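Listing Descriptions Should Carry the Numbers Buyers Need

Opinion – July 20, 2025

Apartment advertising in Turkville has settled into a form that serves almost no one who reads it closely. A unit is said to be generous, sun-filled and close to everything. The floor area is absent. The monthly building charge is absent. The reader learns that the kitchen has been refreshed but not when, and that parking is available without being told whether the space is deeded, leased or shared.

It is the position of this column that every residential listing in the city should state four things in its first paragraph: the interior floor area, the monthly charge, the status of any parking, and the date of the last major work on the building. Such a rule would not require new paperwork. Each of these items is already held by the listing agent before a unit goes on the market, and a buyer's attorney will ask for all of them in time. The question is whether a household should have to visit a property, and perhaps pay for an inspection, before learning what the seller's side knew from the beginning.

The Cidard building on the east side offers a useful case. In May, two units on the same floor were advertised within days of each other. Both were called spacious. One measured 51 square meters and the other 40, a difference large enough to decide whether a second bedroom will hold a bed and a desk. Neither figure appeared in print. Visitors who came to both open houses discovered the gap on arrival, and those who came to only one had no means of knowing that the same adjective had been applied to each.

Agents raise a fair objection. Measurements are disputed, they say, and a published figure invites complaint if a later survey finds it wrong. The difficulty is real. Balconies are counted by some firms and left out by others, and older plans do not always match the walls. But the remedy is a common method, stated in a single line, and Eglītis has used one for its rental listings without visible harm to its business. A figure marked as taken from the building plan, exclusive of balcony, tells the reader what it is and what it leaves out.

The second objection is that buyers respond to atmosphere and that figures make for dull reading. This may be so. There remains ample room for the ocean view and the evening light once the figures have been given. A household that cannot meet the monthly charge gains nothing from a well-turned sentence about the lobby, and a seller gains nothing from its visit.

Heltwood, where local firms agreed to a common listing sheet, shows that the change can be made without an ordinance. Turkville should try the voluntary course first, with a trial of 12 months. If listings still omit the monthly charge at the end of that period – the omission that costs buyers most – the city council will have good grounds to require it.
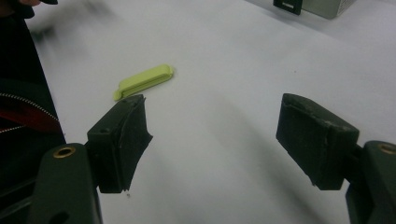 One reader has written to object that the four items leave out the size of the building's reserve fund, which in the reader's view matters more than floor area, and that a low monthly charge printed without it could mislead a buyer more than no figure at all.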